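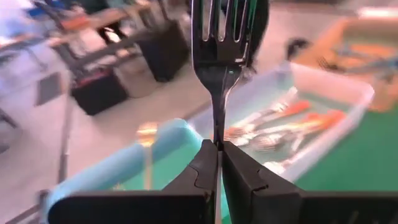
Rundley open day: the sorting cell
Forum: Handling and grippers

feedrate_fred
Went to the Rundley open day in December and spent most of it at the sorting cell, as the rest of the hall was conveyors. Notes for those who asked in the other thread.

The job is mixed small items out of bins and trays. Cutlery was the main load while I was there, with forks, spoons and the like lying jumbled in a bin at whatever angle they had landed. Two-finger parallel gripper, black wedge fingers, camera at the wrist. No suction, no tool changer. The arm controller is a Drivex unit and the software on top is called Toma. The staff kept the two apart when answering questions, and the Drivex people would not discuss Toma at all.

The fork grip was what I had gone to see. They take it by the handle with the tines pointing away from the gripper, and the pinch is right at the fingertips. Very little of the finger face is used.

Printed on the board by the cell: 3,707 cycles since installation, 2,649 completed without help. Of the rest, 559 were put down as missed grasps. The board did not say what the others were and I did not get a clear reply.

Each demonstration ran for 20 minutes, then they stopped and reset the bins by hand.

kerf_and_co
2,649 from 3,707 is 71.5 per cent. I would not put that on a board. We would send back a cell that needed help more than one time in four.

feedrate_fred
Depends what you compare it with. Your parts arrive in one orientation. A heap of spoons is a different problem.

kerf_and_co
It is a harder problem, agreed. It is still 71.5 per cent. And 559 missed grasps leaves 499 failures of some other kind, which is nearly half of them. If they can't or won't say what those are, the figure is no use for planning. Drops? Timeouts? Two items lifted together? Each one needs a different fix.

shimstock
Was there for the afternoon session. I asked about the 499. The answer I got was that it includes every time the operator pressed stop for any reason, visitors leaning over the rope included. I don't know how much of it that covers. I would have liked a breakdown too.

On the fingertip pinch, I think it is a poor choice for a fork. The handle is narrow and the head is the heavy end, so any off-centre contact and it will turn about the pinch line when the arm accelerates. A shallow V groove down each finger would deal with it.

feedrate_fred
A groove would help with handles and hurt with anything flat. They are running one set of fingers for everything on the table. Second photo is from the same cell with tools out, for comparison.
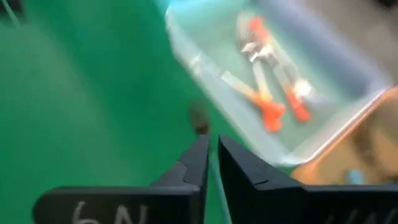

Fingers open at the green table, pliers in the bin at upper right. The left finger is marked 6N.

shimstock
Fair point about flat items. I would still want to see the grooved version tried. Did they pick up the pliers?

feedrate_fred
Not while I was watching. My interest there was in the small round item just ahead of the fingertips. It is a bad target for plain fingers: little contact area, and it can roll if one side touches first.

dowel_pin
What does 6N mean? If it is a grip force, six newtons seems low for pliers by the handle.

feedrate_fred
Written on by hand in white. There is something on the right finger as well but my picture only catches a few strokes of it. I didn't ask.

kerf_and_co
Could as easily be a set number. We mark jaws in paint pen so that pairs stay together after cleaning, and ours have a number and a letter. I would not read a force into it.

dowel_pin
Possible. On force, though, the sum is simple enough. With two contacts and a friction coefficient of 0.3, six newtons a side holds 3.6 N, so a mass of 0.37 kg at rest, before any allowance for acceleration. Fine for a fork. Ordinary pliers are not far off the limit once the arm moves.

shimstock
0.3 is cautious if the pads are rubber. Were they?

feedrate_fred
The fingers were matte black. I did not get to handle one, so I can't tell you what the pads are made of.

harrow_lane
Late question from someone who could not go. How does it compare with the Harnora cell at their spring open day? That one used suction and a separate gripper for anything it could not seal on.

kerf_and_co
Saw the Harnora one. Quicker on boxes and bottles. They did not offer it any cutlery, and I doubt the cups would seal on fork tines. So you are comparing a fast machine with a narrow range against a slow one with a wide range. For our work I would take the Harnora.

feedrate_fred
And for mixed small items I would take the Rundley, on condition that they publish the failure types. I have written to ask for a breakdown of the 499 and for the pad material. I also asked whether the cycle count restarts when the fingers are changed, as that would affect the percentage.

dowel_pin
Ask what the marking means while you are at it.

feedrate_fred
Added.

shimstock
And whether the bins are always put back in the same places after a reset. The translucent ones can be awkward for a camera under hall lighting, and I would like to know if they have tested with the bins moved.

feedrate_fred
Sent as a second email. Will post the replies in this thread when I have them.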